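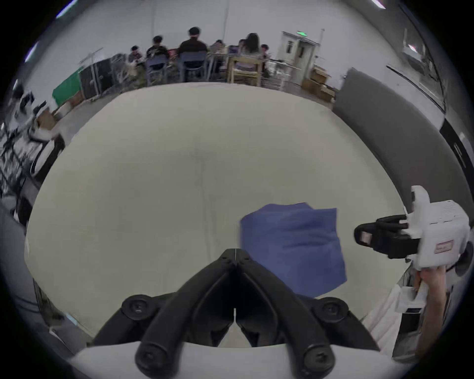 Fig. 6. Blue cloth on a cream-colored table.

6. Voting during a live episode

You need a Virner account and a TV or phone with the Vendau app installed. Guest profiles can watch the show but cannot vote.

1. Open Vendau and choose the episode from the Live row.
2. Select Vote. If the button is gray, the voting window has not opened.
3. Sign in with your Virner account. On a TV, enter the code on your phone.
4. Pick up to 3 performers and select Confirm.
5. Wait for the check mark before you leave the page.

Note: The window stays open for 30 minutes after the last stage. Votes sent after that are dropped without a message.

Caution: Do not sign in to the same account on two devices while voting. The second sign-in cancels any picks you have not confirmed — you will have to start again from step 2.
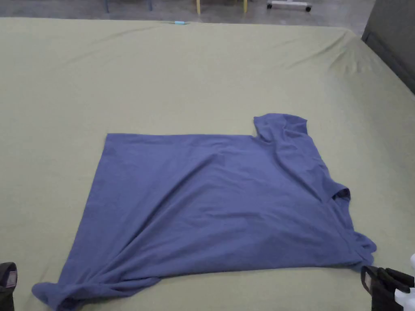
SAKMONT — Jun 30, 2022

Changes in this version of the section:

The results page now shows host picks and viewer picks in separate columns. Earlier versions added them together.

Specials and reruns no longer show the Vote button. To hide them from the Live row as well, go to Settings, then Shows, and turn off Include Specials.

If an episode is moved to another date, your reminder moves with it. Reminders set on the old Yeoh remote are not carried over and must be set again in the app.

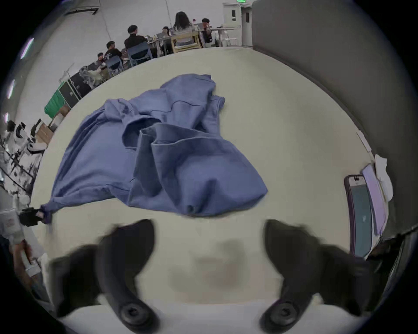

One viewer wrote that the check mark came up on the phone but the TV still said "No vote sent," and asked which of the two to trust. Go by the phone. The TV page refreshes only when you leave it and come back.

To see past votes, open your Virner account and select History. Votes from before August are not listed.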